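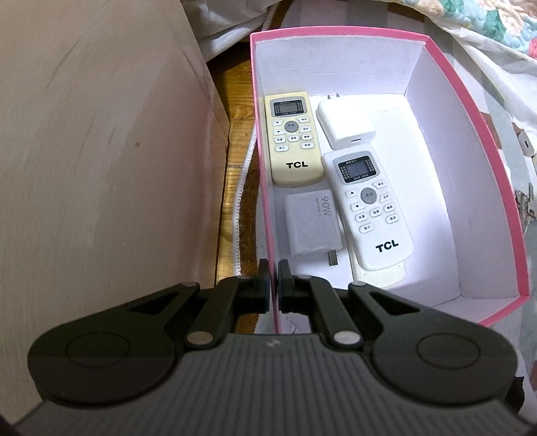 Speaker notes: Phone trees and door knocks in a long power outage

Opening

Thank the library for the room. Mention the sign-in sheet by the door and that the talk runs until 7:30, with questions after.

Start with the ice storm. Power went out on the Kallel side of the river before breakfast and stayed out for 32 hours on most streets, longer up on the ridge road. Cell service held until late afternoon and then got patchy. The town had a list of 300 households that had asked for a check-in call. By dark we had reached fewer than half of them.

Ask for a show of hands: who was on the list? Who knew there was a list?

What the list was

It was a spreadsheet kept at the town office. Names, street addresses, one phone number each. Many of the numbers were landlines that plug into a router, so they went dead with everything else. I don't want to spend long on this. The people who built it did it on their own time and it was better than what we had before, a binder.

Main problems we found afterward:

Numbers that did not work without power
No second contact
Old entries. Some people had moved, a few had died, and their families got calls
No note about oxygen, refrigerated medicine or wells with electric pumps
The list could only be opened from one computer, and that building had no generator

Pause on the last one. People usually have something to say about it.

How we changed it

We split the town into small areas and asked for a street contact in each. A street contact looks after the homes they can walk to. On my own road that's nine houses. They keep a paper copy in a sealed envelope and trade it for a new one every September.

Every entry now has a second contact who lives outside town. If the phones are down here, the outside person can sometimes get a text through when we can't. Xiuying Duan's group over in Sinaga tried this first and lent us their form. Copies are on the back table.

First round of checks starts 90 minutes after the power goes out, sooner if it's below freezing. Go to the homes marked for medical equipment first, then the ones with a well pump, then everybody else. Knock, wait, knock again, leave a door tag with the time on it. Don't go inside unless you're asked.

Say clearly: a street contact is not a rescuer. If something is wrong, call 911. If the call won't go through, drive to the fire station. Somebody will be at the front desk in any declared emergency.
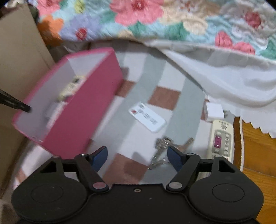
Hidayah Setiawan

Privacy

This question comes up at every talk, so deal with it before the Q&A. Street contacts see the entries for their own street and nothing else. Medical notes are limited to one line. You can be on the list with only a name and address if you like. You can also come off it by calling the town office, and your page is pulled at the next swap.

If someone asks about the county alert system: it sends messages out. It doesn't tell us who is sitting in a cold house. Sign up for both.

The practice run

We held one on a Wednesday evening with two streets. Turn off your phone at six and see how long it takes to get a message to the station. The first street did well. The second got stuck at a locked gate, and the gate code is now on the sheet.

Theerawat Sitthichai has the times if anyone wants them. Skip this section if we're past 7:15.

What I'm asking for tonight

Street contacts for the ridge road and the apartments behind the feed store. Fill in a form before you leave, even if you were on the old list, as nothing was carried over. Pens are in the coffee can.

Questions, then stack the chairs along the window wall.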